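Inicio Documentación Guías Planificación de tareas Percepción Glosario Contacto

Configuración de una tarea de limpieza de lavabo en Wirkik: de la percepción al plan de contacto

Guía técnica para integradores. Última revisión: 2020-08-14 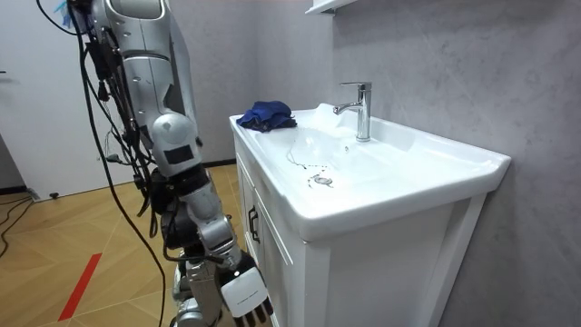
La presente guía describe el procedimiento para definir, simular y ejecutar en Wirkik una tarea de limpieza de superficie sobre un lavabo doméstico, con un brazo humanoide y un paño como herramienta. Se supone que el lector ha completado la instalación del entorno y la calibración entre cámara y base. El lavabo empleado como referencia reúne varias de las dificultades habituales en este tipo de tarea: una pila blanca de pendiente suave, un grifo monomando cromado que devuelve reflejos, motas oscuras y hebras finas alrededor del desagüe y un paño azul oscuro arrugado sobre la encimera, cuya forma no puede darse por conocida. La postura de partida sitúa la mano abierta junto a la esquina frontal izquierda del mueble, por debajo del nivel de la encimera, y obliga al planificador a resolver una subida antes de cualquier movimiento de aproximación.

1. Requisitos previos

Antes de iniciar la configuración deberán estar disponibles los siguientes elementos:

- El módulo de percepción Corel, con el perfil de interiores cargado.
- El planificador Sison, en la misma versión que el servidor de Wirkik.
- Un modelo de colisión del mueble, obtenido por escaneado o construido con primitivas.
- Permisos de escritura en el directorio de tareas del proyecto.

En los ejemplos se utiliza el proyecto denominado Hotel, que agrupa las tareas de baño. Los usuarios que trabajen en otro proyecto deberán sustituir el nombre en todas las rutas.

2. Definición de la zona de trabajo

Abra el editor de escenas y cargue la nube de puntos del lavabo. Se delimitarán dos regiones independientes: la región de limpieza, correspondiente al interior de la pila, y la región de recogida, correspondiente a la parte de la encimera donde se encuentra el paño. No se recomienda unificarlas, puesto que cada una requiere un criterio de segmentación distinto.

El grifo se declara como obstáculo rígido con un margen de seguridad de 20 mm. La palanca superior debe incluirse en el mismo volumen. Si se omite, Sison puede proponer trayectorias que pasen por encima del cuerpo del grifo con una holgura insuficiente para los dedos.

El desagüe permanece dentro de la región de limpieza, pero se marca como zona de presión reducida. El anillo metálico presenta un borde en el que puede engancharse el tejido.

3. Segmentación de la suciedad

Corel ofrece dos modos de detección: por contraste y por comparación con una superficie de referencia. En cerámica blanca, el modo por contraste suele ser suficiente. Proceda del siguiente modo:

a) Seleccione la región de limpieza y active el modo por contraste.
b) Fije el umbral de luminancia en 90.
c) Active la máscara de brillos especulares.
d) Ejecute una captura de prueba y revise la máscara resultante.

La máscara de brillos resulta imprescindible en presencia de piezas cromadas. Un reflejo oscuro del entorno sobre el metal puede clasificarse como suciedad, y el sistema intentaría limpiarlo de manera indefinida. El mismo cuidado debe aplicarse a la cavidad del rebosadero, cuya sombra tiende a aparecer como falso positivo. Se aconseja excluirla manualmente mediante un polígono.

Las hebras finas merecen atención aparte. El filtro morfológico predeterminado elimina los componentes de pequeña superficie y puede descartar un cabello completo. Para conservarlas, active la opción de estructuras alargadas antes de aplicar el filtro.

4. Estimación del agarre del paño

Un paño arrugado carece de una postura canónica. Wirkik no intenta reconstruir el tejido completo: busca pliegues elevados que admitan una pinza entre pulgar e índice y les asigna una puntuación. El operador puede consultar los candidatos en el panel de agarre y descartar los que queden demasiado próximos a la pared.

Si ningún candidato supera la puntuación mínima, la tarea pasa al estado de espera y solicita intervención. No debe rebajarse el mínimo para forzar la ejecución. En su lugar, repita la captura con otra iluminación o recoloque el paño.

5. Planificación de la trayectoria

La tarea se divide en cuatro fases: elevación, recogida, pasada y retirada. En la fase de elevación, la mano debe separarse lateralmente del mueble antes de ascender. El tirador vertical de la puerta debe figurar en el modelo de colisión, ya que sobresale del plano frontal y no siempre quedan bien representados en el escaneado.

El mazo de cables del brazo también se modela, como volumen flexible solidario al antebrazo. Compruebe que el radio asignado cubre los bucles exteriores en toda la amplitud del codo.

Para la fase de pasada, Sison genera un recorrido en espiral desde el borde hacia el desagüe. El plan de referencia del proyecto Hotel contiene 1,497 puntos de paso. Una cifra muy superior indica, por lo general, que la malla de la pila no se ha suavizado.

6. Simulación y ejecución

Ejecute primero el plan en simulación, con el tiempo máximo fijado en 600 segundos. El registro deberá concluir sin avisos de colisión ni de singularidad. A continuación, active el modo de velocidad reducida y lance la fase de elevación de forma aislada. Las fases restantes se habilitan una a una desde el panel de control.

Durante la primera ejecución física, un operador permanecerá junto a la parada de emergencia y fuera del alcance del brazo.

7. Incidencias frecuentes

La máscara de suciedad aparece vacía. Verifique que la región de limpieza se haya guardado en el sistema de coordenadas de la base y no en el de la cámara.

El planificador no encuentra solución para la elevación. Revise el margen lateral respecto al mueble y los límites articulares del hombro.

El paño se pierde a mitad de la pasada. Reduzca la presión en la zona del desagüe y aumente la superposición entre vueltas de la espiral.

Las correcciones a esta guía deben dirigirse a Nuanchan Thepsuriya, responsable de la documentación de planificación, con indicación de la versión del servidor y una copia del registro de la tarea.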